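Arm sags on long reaches and bumps the stove, then locks up

baluyot_bench
2022-07-07

Hi all! Our arm lives on the right side of a toy kitchen and has to reach clear across to the left burner to pick up blocks. Close to the sink it's great. Out at the left burner it droops a little lower every time, and on the long morning run it pushed the fingers right into the cooktop, the controller threw a joint fault and the whole thing froze with a block still in its grip. I logged 14 runs and got the fault in 8 of them. I've re-homed it, swapped the power brick and reinstalled the Vimus driver. Nothing. And when I hit reset it goes limp and falls, which scared the heck out of me the first time (my hand was right there). Any ideas??

markberg_fan
Had this. Turned it off overnight and it was fine after. Maybe try a different outlet?

Angelica Talavera
Please don't keep running it until you've sorted out the limp part! Reset cuts torque on a lot of arms, so get a hand or a foam block under the elbow before you press it, and keep your fingers out from under the gripper. I got a nice purple thumbnail that way in July.

For the droop, I'd look at the shoulder before anything electrical. Ours did the same thing on the same kind of setup, and it was two bolts in the shoulder joint that had backed out. Power down, support the arm, then wiggle the long link by hand. If it clunks, there's your answer. If it's tight, check the payload setting in the driver. A reinstall can put it back to zero, and then the arm thinks it's carrying no gripper at all.

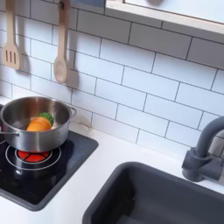
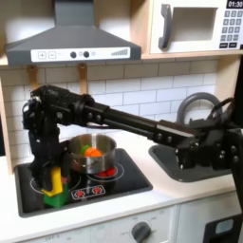
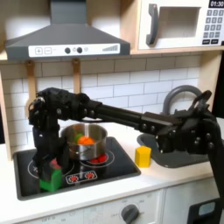
Uvuvard Manipulation Team

Oh, and raise your lowest allowed height over the stove by 5 mm while you're testing. You'll miss a few grabs, but it beats grinding the fingers into the cooktop.

baluyot_bench
It clunked! Two bolts, same as yours. Tightened them and I'm starting the 14 runs over tonight, with foam under the elbow this time. Will post what I get.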